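Review: the Turen two-arm teaching kit in a college robotics club

Summary of findings

The Turen is a two-arm tabletop robot kit supplied by Birnik for use in colleges and upper secondary schools. It was tested over one term by the robotics club at Rodness College, whose members used it for a student project on handling cloth. The club recommends it for groups that already have some experience of wiring and programming. It does not recommend it as a first kit. The price paid was 4,000 pounds, which included both arms, the wrist cameras, the control software and one year of support.

Background to the purchase

The club had previously worked with the Akolgo single-arm set. That set is sound and easy to repair, but a single arm limits what students can attempt. Members could pick up blocks, sort bottle tops and press buttons, and by the end of the second year most of the suggested exercises had been completed several times over. The project group wished to enter the cloth-handling section of the regional student competition, for which two arms are required.

Three kits were considered. One was ruled out on cost and another on delivery time. The Turen was ordered in September and arrived in two crates in November, four weeks later than the date given on the order. Birnik apologised for the delay and extended the support period by a month.

Assembly

The printed manual runs to 108 pages. It is clearly set out, and the drawings are large enough to be followed by two people working side by side. The supplier states that one arm can be assembled in 90 minutes. The club's first arm took an afternoon and part of the following morning. The second went together much more quickly, although even then the stated time was not met.

Two points in the assembly caused difficulty. The screws for the wrist section are very close in length to those for the upper joint, and both are supplied in the same bag. A student who uses the longer screw in the wrist will find that the joint binds slightly at one end of its travel. The fault is easily put right once it has been found, but finding it cost the group an entire session. The second point concerns the cables. The manual shows them clipped at four places along each arm, and only three clips per arm were in the box.

The arms are heavier than those of the Akolgo set and should be lifted by two people. The table must be firm. The club's first choice was a folding table, which swayed whenever an arm stopped suddenly, and the kit was moved to a fixed bench within the week.

Software and controls

The control software is installed from a memory stick and ran without trouble on two of the club's three computers. The third, an older machine, could not keep up with all the cameras at once. Schools with ageing equipment should ask Birnik for the minimum requirements before ordering, as the figures printed on the box are optimistic.

Students may work the arms directly by hand controls, record the movements, and then use the recordings to train a program that attempts the task alone. This is the strongest part of the package. The recording screen is plain and sensibly arranged. A spoiled attempt can be discarded with one key, and each recording can be given a label and a short note. The club would have liked a way of merging two sets of recordings made on different days. At present this has to be done by copying folders, and one folder was overwritten in the process.

The training stage is less well explained. The manual gives it nine pages, of which four are a list of settings with no guidance on which of them matter. Members with programming experience managed by trial and error. Younger members were largely shut out of this stage, and the club considers that a worked lesson ought to be provided.

Performance in use

The project set by the group was to take a bunched towel from the table, spread it flat and fold it once in each direction. Cloth is a demanding test for any gripper. It has no fixed shape, it slides, and it hides its own corners.
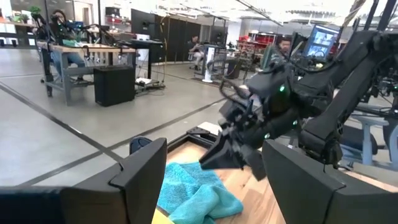 Cloth-handling practice with the turquoise towel, from one gripper's camera.

The broad fingers held thick cloth well. Microfibre and terry towels were gripped securely and seldom slipped. Thin cotton was another matter, and a tea towel could be drawn out from between the fingers with a light pull. Rubber pads are sold separately by Birnik and made a clear improvement. In the club's opinion they should be in the box.

The view from the wrist is useful for the final approach, when the operator needs to see the gap between the fingers. It is of less use for judging the overall shape of the cloth, and the group came to rely on an overhead camera for that. Operators who had trained on the wrist view alone tended to reach past the nearest fold and had to be taught to draw back and look again.

The group made 993 recordings over the term. By the last session the program could pick up and spread the towel dependably when it had been dropped near the middle of the table. Folding remained uncertain. The first fold was usually acceptable; the second was often crooked, and on some attempts one arm let go before the other had taken hold. The club regards this as a fair result for a first project, and no blame is attached to the kit.

Both arms ran throughout the term with one failure, a loose connector at a base joint. It was traced and mended by the students in under an hour. The joints grow warm in long sessions, and the club adopted a rule of ten minutes' rest in every hour.

Safety

Each arm stops when its path is blocked, and the force needed to stop it is low. There is one stop button for the pair, on a lead that is rather short. The club extended it so that it could be reached from both operating positions -- a change that was approved by the college before it was made. Long hair is tied back and sleeves are rolled up during operation. The supplier's safety sheet is brief and will need to be supplemented by a school's own risk assessment.

Support

Questions sent to Birnik by email were answered within two working days, in most cases by someone who plainly knew the product. The missing cable clips were sent free of charge. A request for advice on the training settings received a long and helpful reply, much of which would be worth printing in the next edition of the manual.

Value

At 4,000 pounds the Turen is a considerable outlay for a club. The cost of the rubber pads, an overhead camera and possibly a newer computer should be added to that figure. Against this, the kit occupied a full project group for a term and will be used again next year with little further expense. Colleges that can share a kit between a club and a taught course will find the cost easier to defend.

Suitability

Groups with a year or more of practical work behind them will be well served. Beginners are better placed with the Akolgo set, which costs far less and forgives more mistakes. Staff should expect to be closely involved for the first three or four sessions, chiefly at the assembly and installation stages.

Ratings

Assembly: 3 out of 5
Software: 4 out of 5
Gripping and handling: 4 out of 5
Manual: 2 out of 5
Support: 5 out of 5
Overall: 4 out of 5

The club will use the kit for a second cloth project next year and intends to report on the wear of the finger pads and cables at that point.

Comments (4)

benchtop_tutor
Thank you for this. We had the same trouble with the wrist screws. We now sort both bags into labelled pots before anybody picks up a screwdriver. Did you try the slower speed setting for the second fold? It helped ours a good deal.

Rodness College Robotics Club
We did, in the last two sessions. The folds were straighter, but the early release still occurred at times. We suspect our recordings are at fault there, as several operators had different habits at the handover.

mapleleaf77
Are the rubber pads glued on or screwed? Our budget is tight and I would like to know whether they can be swapped between arms.

Rodness College Robotics Club
Screwed, two to each finger. They can be swapped, and the screws are supplied with the pads.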